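The long, slow lesson of the memory stick
Monday 19/12/2022

My dishwasher gave up in April, and while I stood at the sink for the better part of three weeks with my sleeves rolled past the elbow, I started to wonder (as I suppose everyone does, up to their wrists in cold suds) where on earth all the robots had got to. I grew up on promises of a mechanical helper who would do the washing up, fold the sheets and have a cuppa waiting. What I have is a round vacuum that gets itself wedged under the couch and beeps sadly until I come home.

So when a reader in Grerby wrote to say there was a workshop out at Grelbridge where a robot arm was being taught to work on old computers, I packed a thermos and drove the 140 kilometres to see it. I'd never given much thought to what goes on inside the beige and grey boxes we've all had under our desks, and I confess I expected the job to be rather dull. It isn't! Lift the lid on an older tower and you've got a small city in there, all slots and chips and little round capacitors, with wires coming in from the edges like country roads.

The chore, put simply, is fitting parts. A memory stick has to go into a slot hardly wider than itself, the right way round, pressed down firmly enough to seat and gently enough that the board doesn't flex. A person picks this up in an afternoon. I know, as I was handed a spare stick and had a go, and after two false starts I got the click and was far more pleased with myself than was reasonable.

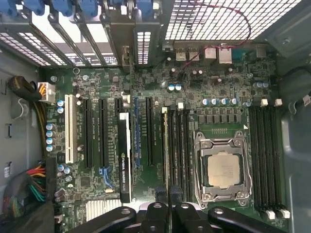

Why a slot is harder than a car door

We've had robots in car plants for decades, so it's fair to ask what the fuss is over something the length of my hand. The answer I was given over a very good slice of date loaf is that a car plant arranges the whole world around the machine. Every door arrives in the same spot at the same angle. Nobody's home is like that, and neither is a shelf of second-hand computers, where one case has its cables tucked away neatly and the next has a loop of wire hanging right where you want to put your fingers.

Then there's the matter of touch. When I fitted my memory stick I wasn't really looking at it by the end. I was feeling for it, giving it a wee wiggle, easing off, trying again. Two stiff fingers and a small camera have to manage without most of that. The people working on the problem talk about contact the way my grandmother talked about pastry, as a thing you get a sense for and then can't properly explain to anyone else.

A good deal of effort goes into the dull end of the job, too, which I found oddly comforting. Parts need somewhere to sit where a gripper can get at them. Toss them in a drawer, as I would, and you've set the machine a second puzzle before it's begun the first. Holders and stands make life easier, though of course my kitchen doesn't come with a holder for every teaspoon. 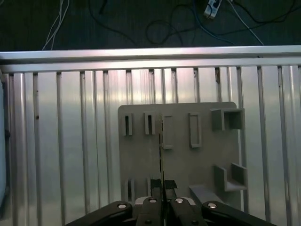
Fingers almost closed, in front of a grey board fitted with slots and holders.

The numbers, and what they leave out

The Grelbridge crew keep a tally, and they were generous enough to let me see it. In their last long run they made 400 attempts at seating a single part, spread over several days, and were happy with how the figures were creeping up. An attempt can take 45 seconds when all goes smoothly. My own best was well under that, though I'd have been hopeless by the hundredth go, and I'd certainly have wanted more loaf.

A second workshop, over at Grikbridge, has been trying its hand at kitchen jobs, and I rang them for a chat as well. They can load a dish rack on a good day. Wet glasses are a trial, wooden spoons are fine, and tea towels are spoken of in a lowered voice.

What struck me, driving home by the Campbell road with the sun in my eyes, was how much of ordinary work is recovery. You drop the screw, you mutter, you fish it out. You shove the cable aside with your little finger while the other hand carries on. Most chores are made of these small rescues, strung together so quickly that we don't count them as part of the job at all.

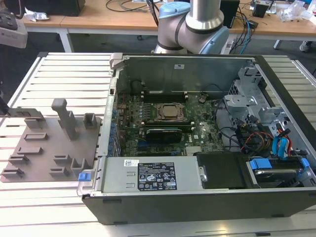

An opened Dell tower on its side on the work table, with the robot arm behind it.

So, can they do it yet?

Some of it, sometimes, with the table laid out kindly and a person standing by. I'd put the shop floor well ahead of the house. A workshop bench can be cleared, the parts can be set out and the lights left on, and the same fiddly task can come round again and again, which suits a machine nicely. A family kitchen at six in the evening is another matter altogether, what with the dog underfoot and somebody's homework in the butter.

I asked whether I ought to hold off on a new dishwasher. There was a polite pause, and then I was told which model one of the team has at home. It was delivered the following week, and I'm very fond of it.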